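We use cookies to keep you signed in and to remember your display settings. Accept | Manage

Drodedon Kitchen Boards > Techniques > Steaming and Boiling

Thread: Steamed buns collapsing after the heat goes off
26 replies | 3384 views | Showing most helpful

**fuchs_f**
Plain wheat buns, no filling. Dough is 300 g flour, 160 g water, 3 g instant yeast, 25 g sugar, 10 g oil. Kneaded eight minutes by machine, shaped at once, one proof of 40 minutes on paper squares, then 12 minutes over boiling water in a stacked metal steamer on gas. Through the glass lid they look full and smooth. Within a minute of lifting the lid the tops wrinkle and the centre turns dense and slightly translucent, the colour of wet cardboard. Perhaps one bun in three is affected. The others from the same batch are fine.

I have changed the flour twice (9.5% protein and 11%). No difference that I could measure. What variable am I missing?

Friederike

3 likes | Reply | Share

**PoonamS**
Proof time is too long for that much yeast if your kitchen is warm. What is the room temperature? At 28 degrees I would stop at 25 minutes. Go by volume and weight in the hand. A proofed bun should feel light for its size, and a finger dent should fill back slowly and nearly all the way. If the dent stays, the gluten has stretched past what it can hold once the steam goes.

Reply | Share

**fuchs_f**
Room was 24. Dent fills back to about three quarters. I don't think they are overproofed, and overproofing would not explain why two out of three from one tray are sound.

Reply | Share

**daithi_nic**
It explains it well enough if you shape slowly. First bun shaped to last bun shaped, how many minutes?

That said, my money is on condensation. Flat metal or glass lid, water collects, drips, and the spot it hits goes translucent. Note where the bad ones were sitting. If they are always under the low point of the lid, you have your answer. Wrap the lid in a tea towel with the corners tied on top, well clear of the flame.

5 likes | Reply | Share

**PoonamS**
A drip gives a pitted spot on the skin. She describes the whole centre going dense. Those are separate faults and people on this board mix them up constantly.

2 likes | Reply | Share

**daithi_nic**
A small drip gives a pit. A steady one through 12 minutes does more than that. I have cut them open.

Reply | Share

**aarti.sandhu**
Both of you are skipping the heat. Full gas under a metal stack means hard boiling, so the dough expands faster than the starch sets. Then the lid comes off, steam inside the crumb condenses, pressure drops, and a weak wall folds in. Procedure I use:

- Bring water to a boil, load the tray, reduce to medium.
- Start timing when steam shows steadily at the lid edge.
- 12 minutes for 50 g buns, 15 for 80 g.
- Heat off. Leave the lid shut for three minutes, then prop it open on a chopstick for two.

The rest period did more for me than any change to the dough.

Aarti

14 likes | Reply | Share

**sarla_m**
I start from cold water and have for years. The slow climb works as the tail end of the proof. Shorten the bench proof by ten minutes to make up for it. Water volume has to be the same each time or your timing is meaningless.

4 likes | Reply | Share

**kettle_and_crumb**
Cold start is a gamble on a gas ring. On my stove the time to first steam varies by four minutes depending on which burner I use. It belongs in a recipe only if the recipe also gives the wattage.

1 like | Reply | Share

**sarla_m**
Which is why I weigh the water and use the same burner. It isn't difficult.

Reply | Share

**fuchs_f**
Shaping took 14 minutes from first to last, so that is a real spread. I had not considered it. Bad buns were not consistently under one part of the lid. Weight of each piece was 48 to 55 g.

I will try in this order, one change per batch:

1. Divide first, cover, shape fast, and load in the order shaped.
2. Medium heat after loading.
3. Aarti's rest with the lid shut, then propped.
4. Cold start.

Reply | Share

**PoonamS**
Add a step zero: knock the gas out properly. Roll each piece flat once or twice before rounding. Large bubbles under the skin are the other common cause of wrinkled tops, and machine kneading leaves plenty of them. The cut face of the dough should show very fine holes and nothing you could fit a match head into.

6 likes | Reply | Share

**kettle_and_crumb**
Does anyone here use an electric pot for this? I'm thinking of dropping the gas ring altogether. The Kikstead is the one sold near me, the Pal costs a bit less. Mostly I want the same heat every time.

Reply | Share

**aarti.sandhu**
I would look at the basket before the brand. Check how much of the base is open, how high it sits above the water line, and whether you can lift it out with one hand while it is hot. A centre post is good for lifting but costs you space. With a perforated metal base, don't cover the lot with one sheet of paper. Cut squares only slightly bigger than each bun so the holes between them stay open.

A single bun in a steel basket with a centre post:

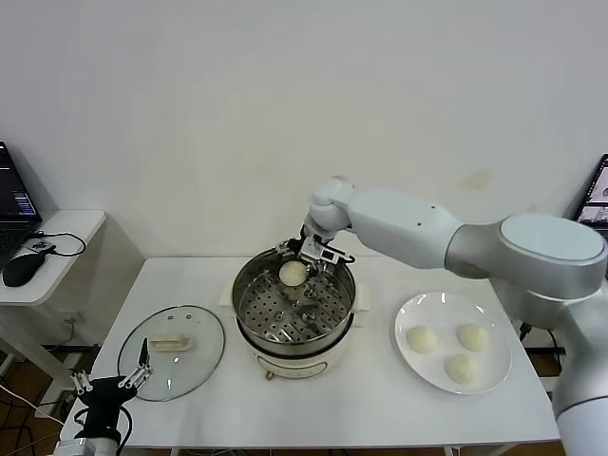

**Electric pots: settings and water levels (split from above by moderator)**

**daithi_nic**
Had a Remo for two winters. The low setting cycled on and off, so steam came in bursts. High was steady but too hard for plain buns. I ended up on high with the lid wrapped and the time cut to ten minutes. If you can try one before buying, boil water in it and watch whether the steam ever stops.

3 likes | Reply | Share

**sarla_m**
Cycling doesn't matter much if the lid fits well. The chamber stays close to 100 degrees through a short off period. A loose lid matters far more.

Reply | Share

**daithi_nic**
It mattered in mine. Same dough in a bamboo basket on the same day was fine.

Reply | Share

**sarla_m**
Then you changed the basket, the lid and the heat source all at once. Bamboo also takes up condensation, which was your own theory further up.

7 likes | Reply | Share

**fuchs_f**
Results so far. Batch one, faster shaping and proper degassing: one wrinkled out of eight. Batch two, same again plus medium heat: one out of eight, a mild case. Batch three, same plus the rest with the lid shut: none. I have not run the cold start and probably won't until the weekend.

Small sample, so I don't claim much. The biggest visible change in texture came from degassing. The crumb is finer and tears in layers.

9 likes | Reply | Share

**PoonamS**
Good. Now go back to hot start, high heat, and keep only the degassing. Otherwise you don't know what the heat change contributed.

Reply | Share

**fuchs_f**
Agreed. Batch four, Monday.

1 like | Reply | Share

Log in to reply to this thread

Related threads
Yellow spots on steamed buns (baking powder not dissolved?)
Bamboo basket smells musty after storage, 4 replies
Reheating from frozen: steam or microwave with a damp cloth
Low-protein flour substitutes using cornstarch, 2698 views
Descaling an electric pot without vinegar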